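### 3.2 Materials and storage conditions

Tests were run on dried chilli from three suppliers, Paton, Hinda and Barros, each of which delivered one sealed lot in March.

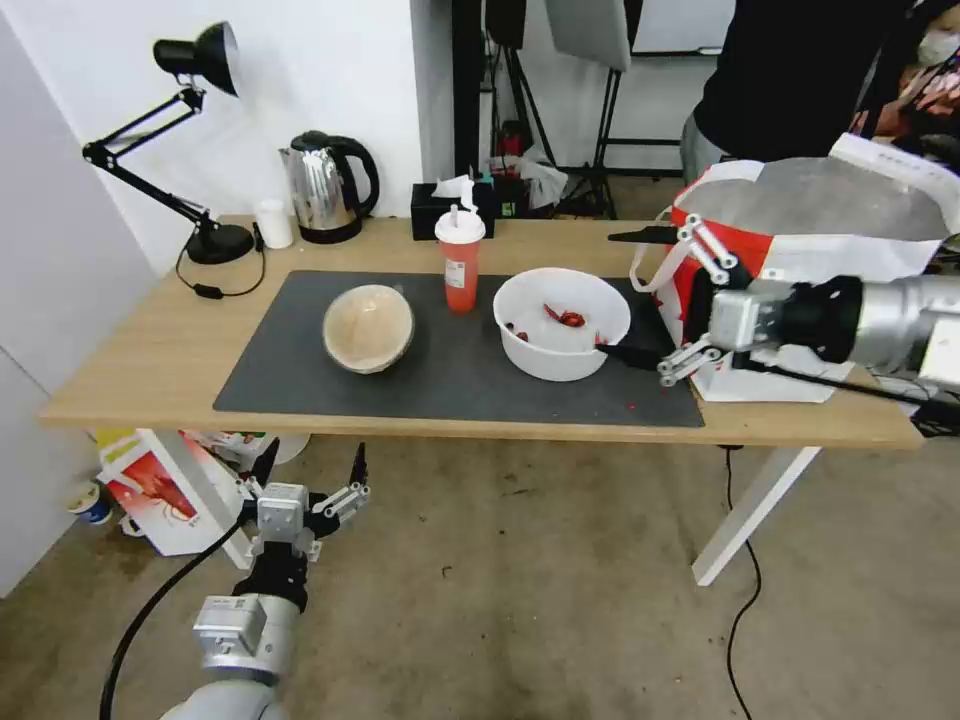

**Figure 2.** Work table with dark grey mat, ceramic bowl, lidded cup with straw, and white plastic bowl holding chilli pieces.

Each lot was split by hand into portions of 200 g and packed in paper bags, lined paper bags or screw-top jars. The bags were folded twice at the top and clipped. Jars were filled to the shoulder and closed without further sealing. All portions were kept on open shelving in the Zuvel store room, away from direct light, for 54 days.

Moisture content was measured by oven drying on the first and last day of storage. Pieces were cut to a similar size before weighing, as whole pods lose water more slowly and gave uneven readings in early trials. Seeds were left in. Stalks were removed and are not included in any of the weights given below.

Colour was scored against a printed chart under the same lamp on both days. Where two neighbouring shades seemed equally close, the darker one was recorded. This rule favours the stored samples slightly, and the colour results should be read with that in mind.

The Hinda lot differed from the other two in that its pods had been split before drying. It reached the store with a lower moisture content and a larger share of loose seed. We kept it in the main comparison but report it in a separate column in Table 4, so that the effect of packaging can be judged with and without it.

Smell was not scored. An earlier attempt to do so gave poor agreement between assessors, mainly because strong samples masked the ones that followed. Breakage was recorded as the weight of material passing a coarse kitchen sieve, divided by the weight of the portion. Dust left in the folds of the paper bags was brushed out and added to this fraction.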